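Cutarstead open day: one town, several hamlets, no agreement

Cutarstead has been a single municipality since the merger, and once a year, in February, the town office opens its doors so that residents can see what they merged into. I went on the Friday, mostly for the maps.

The municipality is made up of the old town and three outlying localities: Larnex to the north, Trollex across the river, and Dhillon, which lies on the flat ground to the east and regards itself as a separate country. Larnex was farms and a quarry. Trollex had a mill, then half a mill, and now has a car park named after the mill. Dhillon had the railway, and will tell you so.

The tour started at nine in the council chamber, with a talk on boundaries that was billed at 20 minutes and ran to 60. I don't say that as a complaint. There is a strip of paddock between Larnex and the old town that appeared on neither side's rate books for 30 years, during which its owner kept very quiet and, one assumes, bought himself some nice things. The original survey line followed a creek. The creek moved. The survey did not, and neither council wanted to pay for the bridge that would have come with the paddock.

After that we were let into the plan room, where the old parish sheets are kept in shallow drawers. The colouring on the 1:2500 sheets is lovely, and the spelling is adventurous. Larnex turns up as Larneck, Larnix and, on a drainage plan, Lorna's.

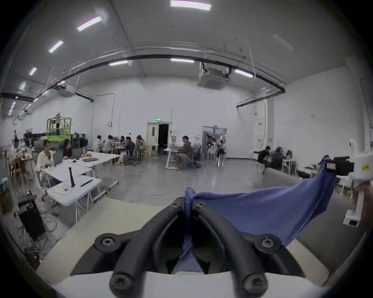
Which of the localities is the largest?
Dhillon by area, the old town by population, and Larnex if you ask anybody standing in Larnex.

Much of the morning's conversation went this way. The figures are on a board in the foyer, but the board counts the state forest in with Dhillon, and the people of Larnex feel that trees should not be entitled to representation. Trollex stays out of it. Trollex has 105 households on the rate roll and a very good bakery, and seems to have worked out which of the two matters.

A bus took us round the localities before lunch. It was meant to stop at each for the same length of time, an arrangement that I gather was negotiated. In Larnex we saw the old district office, a brick box with a verandah, now let as a physio's rooms. The honour board is still in the hallway, and the list of shire presidents has the same surname on it for most of its length. In Trollex we saw the car park.

Dhillon had put out a morning tea at the railway institute, along with a large hand-drawn plan of the township as it was going to be. There were to be two churches, a market square and a street called Grand Parade, which exists and is a gravel track with a stock grid. The trains stopped and the rest of it never got pegged out. Still, the lots were all registered, and the office gets a letter every so often from somebody interstate who has inherited a quarter-acre of the market square and would like to know about parking.

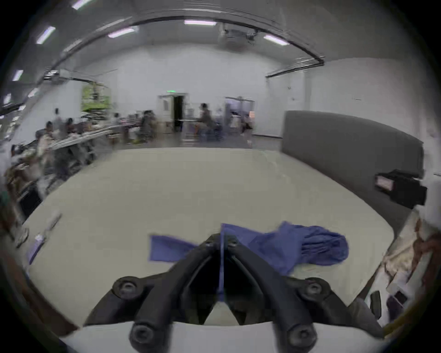 Margaret-free at last, I had hoped, of the naming question — but a man at the back said the signs on the highway ought to read Dhillon first and Cutarstead underneath, seeing that drivers reach Dhillon first, and that he had written to the office about it and would be writing again. The guide thanked him. The bus driver started the engine.

Back at the office there was a session on the postcode, which Larnex shares with a town in the next municipality, so that its parcels go for a drive before they arrive. It can't be fixed locally. A form was handed round on which we could say how we felt about that.

The afternoon was for looking things up. You write your lot number on a slip, hand it over the counter, and some 20 minutes later a folder comes back with everything the municipality has ever thought about your land. Mine had a refused carport from before I was born and a polite letter about a goat. Copies are charged by the page at the front desk, cash or card, and the plan room shuts at four. If you want the large sheets, ask before lunch, and bring a pencil — pens are taken off you at the door and go into an ice cream tub with everybody else's.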